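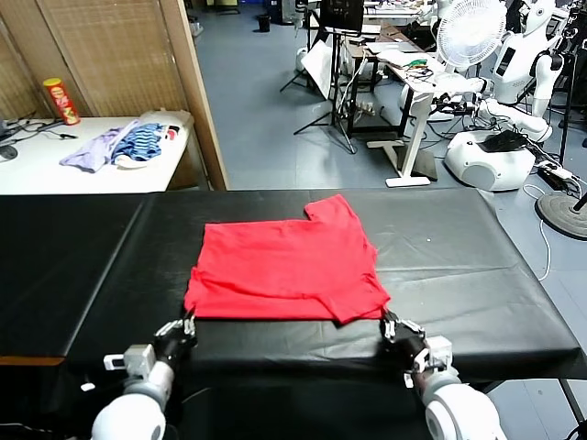
Fig. 2. Both hands holding the lower corners of a folded T-shirt.

4.2 Setting up the folding table

Do these steps with the arms parked and the motor supply off. Allow 26 minutes the first time.

1. Spread the black plastic sheet over the table. Let it hang over the front edge.
2. Smooth out the larger creases. Small scuffs do not matter.
3. Lay one T-shirt in the middle of the table. Use a plain colour that stands out from the sheet.
4. Switch on the motor supply and wait for the Trodar controller to report ready.
5. Run the "two corners" routine at slow speed. Each hand should close on one lower corner.
6. If a hand misses, press Stop, lay the shirt out again and repeat from step 5. After two misses on the same side, go back to section 3 and redo the zero position for that arm.

Note: Ajith Iyengar's grip setting of 200 suits cotton shirts. Thin fabrics need less.

Caution: Keep your own hands off the table while the motor supply is on. The Stop button does not cut the power.

Caution: Route loose cables clear of the arms before step 4.

Settings for towels are in section 4.3. Workshop users at Warkelstead should save theirs under their own name.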